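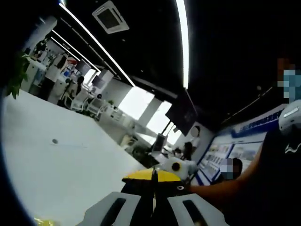
About Plamach

Plamach makes the fingers for hand-held grippers, and the software that keeps track of how hard they squeeze. We work out of one open-plan floor in Tatirside, with too many chairs and a stubborn belief that every company history should include the bad part.

Ours came in April. We had shipped 100 gripper sets to a customer in Vurirthorpe, and their people spent a happy week picking up soft goods. Then the wrapped ones started falling. A bare sponge behaved beautifully. Put the same sponge in film and the software would report a firm hold, with great confidence, while the sponge went to the floor.

We counted 2,158 false "held" readings in their logs. Our first theory was the customer. Our second theory was the customer's floor. The third was a default setting we had chosen ourselves, at our own desks, which treated any resistance at the fingertips as proof of an object. Crinkled film resists very nicely. It just isn't the thing you wanted.

So we bought sponges. The stationery budget has not recovered.

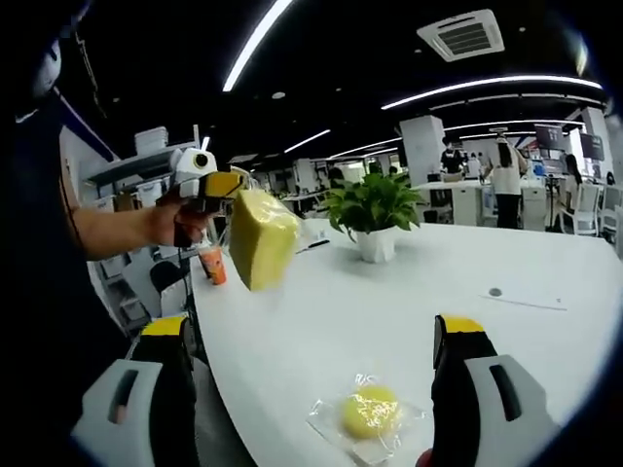 Wrapped sponge handling at the big table, Tatirside.

The fix, which we call Amano, took 10 weeks. It waits for the squeeze to settle before it claims anything, and if the reading drifts it says "not sure," a phrase the old version had never learned. We replaced the tips on every set in Vurirthorpe at our expense and sent a letter of apology that went through more drafts than the code.

Nobody was hurt. The grippers were handling sponges, so we take limited credit for that.

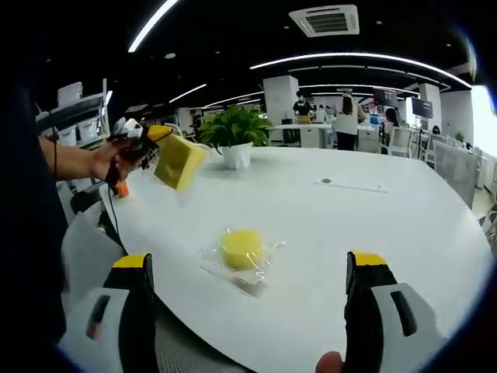 How We Work Now

Nothing leaves the building until it has been tried on something slippery, crumpled or badly packed. Two people have to sign the release, and neither can be the one who wrote the default settings. Fault reports are posted where the whole office reads them, including the embarrassing ones, and customers can ask for the full set.

If one of our grippers drops something of yours, write to the support desk and tell us what it was wrapped in.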